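Schneidmatten, Schreibunterlagen und warum meine jetzt plan liegt

Seit dem Umbau des Arbeitszimmers steht bei mir ein Tisch mit weißer Platte, melaminbeschichtet, 25 mm Spanträger. Die Platte ist unempfindlich gegen Lösungsmittel und sehr empfindlich gegen alles, was kratzt. Nach dem ersten Monat hatte ich drei Riefen von einem Anreißwinkel. Danach habe ich mich mit Tischauflagen beschäftigt, länger als geplant.

Die Anforderungen waren schnell notiert. Matte Oberfläche, keine Spiegelung der Deckenleuchte. Rutschfest ohne Kleber. Abwischbar mit Isopropanol. Dicke mindestens 2 mm, damit eine heruntergefallene Reißnadel nicht bis zur Platte durchschlägt. Und die Auflage muss plan liegen, denn ich zeichne und messe darauf.

Am letzten Punkt scheitern die meisten. Rollenware kommt mit einer Krümmung an, die je nach Material Tage oder Monate bleibt. Filz legt sich sofort, nimmt aber jede Flüssigkeit auf. Leder habe ich einmal probiert, Restposten von Pacheco, schöne Haptik, nach vier Wochen an den Kanten hochgestellt. PVC-Matten mit Gewebekern verhalten sich besser, riechen aber anfangs deutlich nach Weichmacher. Naturkautschuk färbt auf manchen Lacken ab, das steht bei keinem Händler in der Produktbeschreibung.

Zum Vergleich hatte ich am Ende zwei Auflagen hier: die Tusell, 38 Euro, und die Ineo, 85 Euro. Beide auf Maß geschnitten, beide gerollt geliefert.

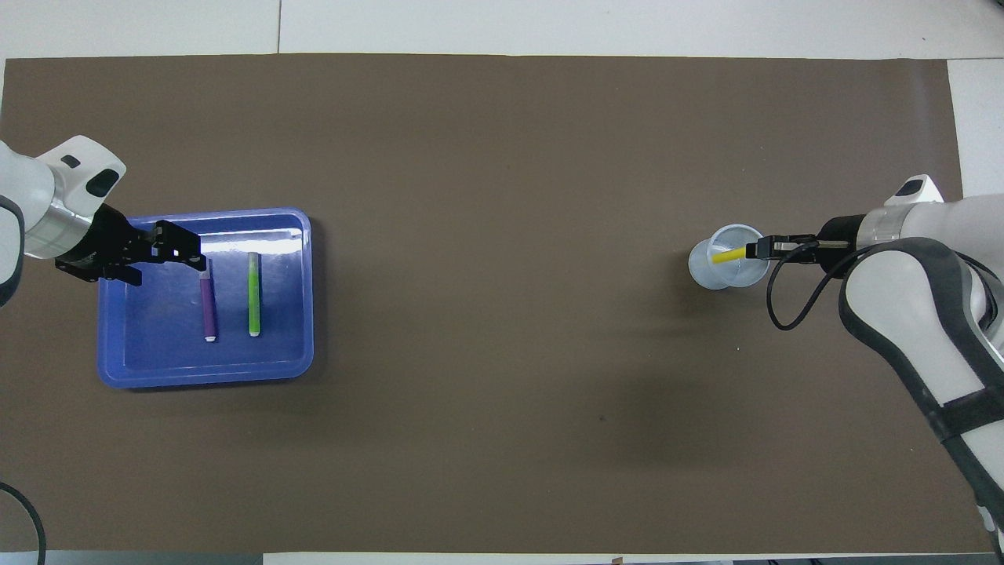
Letzte Änderung dieser Seite: 9. April 2020

Zur Farbe: Schwarz zeigt jeden Fussel, Hellgrau jeden Graphitabrieb. Braun- und Taupetöne liegen dazwischen und sind für das Auge bei Kunstlicht am angenehmsten. Dunkle Wischspuren bleiben auf matten Oberflächen trotzdem sichtbar, wenn man schräg darauf schaut. Mit einem feuchten Mikrofasertuch gehen sie weitgehend weg, mit Küchenpapier verteilt man sie nur.

Das Planlegen habe ich nach einer Methode gemacht, die mir Fidelina Tello beschrieben hat. Sie hat früher Buchbinderleinen verarbeitet und rollt grundsätzlich nichts gegen. Gegenrollen erzeugt eine zweite Krümmung, die sich mit der ersten überlagert, und die Matte wellt sich danach quer. Stattdessen:

1. Matte mit der Innenseite der Rolle nach unten auf eine ebene Fläche legen.
2. Raumtemperatur auf 23 bis 24 Grad bringen, zwei Stunden warten.
3. Ecken mit glatten Gewichten belasten, keine Bücher mit Leineneinband (Abdruck).
4. Nach einem Tag wenden, Gewichte zur Mitte versetzen.

Bei der Tusell waren die Ecken nach drei Tagen unten. Die Ineo brauchte fünf, lag danach aber ohne messbaren Restspalt. Gemessen mit Haarlineal und Fühlerlehre, jeweils an allen vier Ecken und in der Mitte der langen Kanten. Die Tusell behielt an einer Ecke 0,4 mm. Für eine Schreibunterlage ist das belanglos, beim Anlegen eines Stahllineals merkt man es.

Einen Föhn würde ich nicht verwenden. Orlando Espinoza hat es bei seiner Matte versucht und eine glänzende Stelle von der Größe einer Untertasse bekommen. Die Mattierung ist bei vielen Produkten nur eine Prägung der Deckschicht und verschwindet bei Wärme - dauerhaft.

Zum Zuschnitt noch eine Anmerkung. Ich lasse rundum einen Streifen der Tischplatte frei. Liegt die Auflage bündig mit der Vorderkante, hebt man sie mit dem Unterarm an und sie wandert. Hinten bleibt der Streifen für Kabel. Wer eine geteilte Platte hat, sollte die Fuge nicht überdecken, die Kante zeichnet sich mit der Zeit durch.

Offen ist die Alterung. Die Matte, die ich vorher in der Werkstatt hatte (Ano, Modell 274), war nach dem zweiten Sommer an der Fensterseite ausgeblichen und spürbar härter als im Rest. Im August werde ich beide Auflagen noch einmal an denselben Punkten messen und die Werte nachtragen. Die Tabelle mit den bisherigen Spaltmaßen schicke ich auf Anfrage, sie ist als Textdatei mit Tabulatoren abgelegt.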